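Section 4: Preparing the Work Area for Tabletop Chores
Ultora Household Task Unit: Set-up and Operating Guide

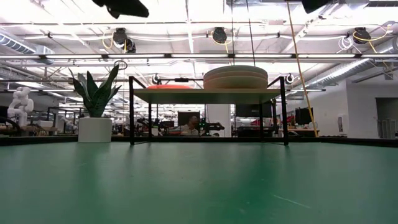
4.1 Purpose of this section

The Ultora unit is supplied for the assessment of light household and shop-floor work: lifting, carrying, stacking, setting down and putting away. Prospective operators frequently ask whether a machine can yet be trusted with such work unattended. The position of Hodness at the date of this issue is that it cannot. The unit will complete a number of simple chores when the area is laid out with care and a trained person is present. It should not be regarded as a replacement for domestic or workshop staff, and no part of this guide should be read as suggesting otherwise.

This section covers the table, the raised shelf and the items to be handled. Connection of the unit to the Atum controller is described in Section 3 and must be completed first.

4.2 Before you begin

You will need:
One level table with a matt top
One raised shelf, free-standing, with straight legs
Items for handling, taken from the approved list in Annex B
The set-up record, form 714

Note: A household table may be used if it does not rock. Folding tables are not suitable.

4.3 Positioning the table and shelf

1. Place the table within reach of the unit and lock any castors.
2. Wipe the table top with a cloth and allow it to dry. Light scuffs and scratches do not affect operation.
3. Stand the shelf on the table so that all of its legs rest fully on the surface. Press down on each corner in turn. If the shelf rocks, adjust or replace it.
4. Measure the space between the front of the shelf and the front of the table. A minimum of 38 cm is required for stacking work.
5. Confirm that the unit can reach both ends of the shelf without touching the legs. Use the slow setting for this check.
6. Enter the shelf height on form 714.

Caution: Do not fix the shelf to the table with tape or clamps. If the unit strikes a shelf that is free to move, the force is limited. A fixed shelf may be broken, or may damage the wrist joint.

4.4 Placing the items

1. Begin with flat, rigid items of one size. Round plates and boards are recommended for new operators.
2. Build the stack by hand towards one end of the shelf. The edges should be in line to within a finger's width.
3. Leave the setting-down position clear.
4. Place any further items singly, with a hand's width between them.
5. Start the item check from the Atum menu and wait for the steady tone.
6. If the tone is broken, the unit has not recognised one or more items. Remove the item last placed and repeat step 5.

Note: Thin items lying flat are the most common cause of a failed check. The unit may not find an edge to grip. Raise the item on a small block or omit it from the task.

Note: Plants, ornaments and similar articles may remain on the table provided they stand outside the working reach. Leaves that move in a draught may cause the unit to pause. This is normal. Should pauses occur repeatedly, move the plant further away and restart the task.

4.5 Overhead leads and lighting

1. Look up before switching on. Any lead hanging over the table must be drawn back above the highest point of travel.
2. Switch on the room lighting and leave it unchanged for the whole session.
3. Where the table top shows strong reflections, turn the table or lower the blinds. Faint reflections are acceptable.

Caution: A hanging lead caught by a moving arm can pull down the fitting to which it is attached. Stop the unit at once and isolate it at the wall before freeing the lead.

4.6 What to expect

During trials completed in March, the unit was given 2435 single handling tasks. It failed to complete 351 of them. The greater part of these failures occurred in stacking, where a plate was released slightly early or two plates were lifted together. Wiping, folding and the handling of filled cups were not included in the trials and are not supported.

Times were also recorded. In nearly every chore a person was faster. Operators who are assessing the unit for use in a kitchen, canteen or packing room should allow for this, and for the time spent preparing the area under 4.3 and 4.4, which is not included in the task times shown on the controller.

4.7 Supervision

A trained operator must remain within reach of the stop button whenever the arm is powered. The operator may work at a nearby desk only while the unit is in standby.

Errors in this section should be reported in writing to Tania Wanigasekara, Technical Publications, Hodness, quoting the section and step number.

Issued 8 June 2020. Continue to Section 5, Running a First Task.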